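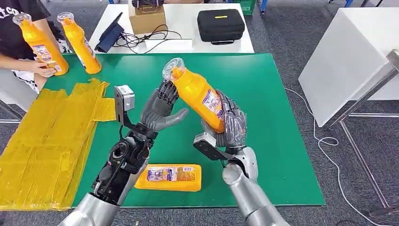
Too many retries, was the comment from one of the Onda developers when I asked what was wrong with most robot software. The thing fails, it tries again the same way, it fails the same way, and everybody stands there watching a very expensive machine be stubborn.

I had come to Ferkcombe expecting to hear about hardware. I write about gadgets, I like metal, I wanted to talk about fingers. Instead I spent most of my visit looking over people's shoulders at a screen full of little colored boxes, and I ended up having a great time (I did not see that coming!).

Onda is a planner. You give it a goal, something like "this bottle goes to that person," and it works out which hand should do what and in which order. Then it passes each step down to a controller, the fast part, which runs 200 times a second and worries about things like how hard the fingers are squeezing. The planner is slow and thoughtful by comparison. It gets a fresh look at the table 4 times a second, and that look comes from a perception package called Visix.

Most of the trouble lives in the gap between those two speeds. Say the hand closes on a bottle and the bottle rolls a little. The controller feels it right away. The planner still believes in the old position, and it will happily send the wrist off to a place that made sense a moment ago. The team calls this "stale belief," and they have a whole wall of sticky notes about it.

Their fix is pretty simple, at least the way it was explained to me over a bad cup of coffee. Every fact the planner holds comes with an age. When a fact gets older than 300 milliseconds, the planner has to stop leaning on it and either look again or pick a move that works without it. The first version of this made the arms freeze up constantly, because everything on the table was always a little bit old. They spent all of last August tuning it.

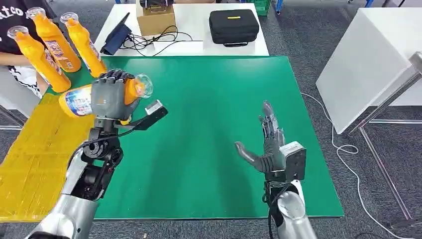 Bottles are a favorite test for this kind of thing, because they look so easy. They're smooth, they roll, and a clear cap is miserable for a depth sensor, which tends to look straight through it and report whatever is behind. Visix handles that by finding the colored body first and guessing where the cap should be. I asked if guessing was really the word they wanted to use and got a shrug and a yes.

Two hands make it harder again. A planner with one arm has a short list of choices. With two, there's the question of whether to pass the object across, hold it with both, or just keep the second hand out of the way — and each of those opens up its own list. Onda used to consider every option and took forever. Now it throws out anything where the forearms would cross, which cuts the list by almost 62 percent before the real thinking starts.

The tool I fell for was the replay viewer. It came out of an older project, Ruiz-Ortega, that mostly got shelved, and it lets you scrub through a run like a video while the planner's reasons scroll by on the side. "Chose left. Right hand too far. Label side unknown." I could have read that stuff all afternoon. You start to root for it, a bit like reading a diary by someone who is very worried about bottles.

There's plenty it still can't do. If a person reaches in during a plan, Onda drops everything and starts over from scratch, even when the person only moved something at the far end of the table. The developers want it to keep the parts of the plan that still hold up, and they have a branch that does this some of the time. I asked when it would be ready and they pointed me back to the sticky notes.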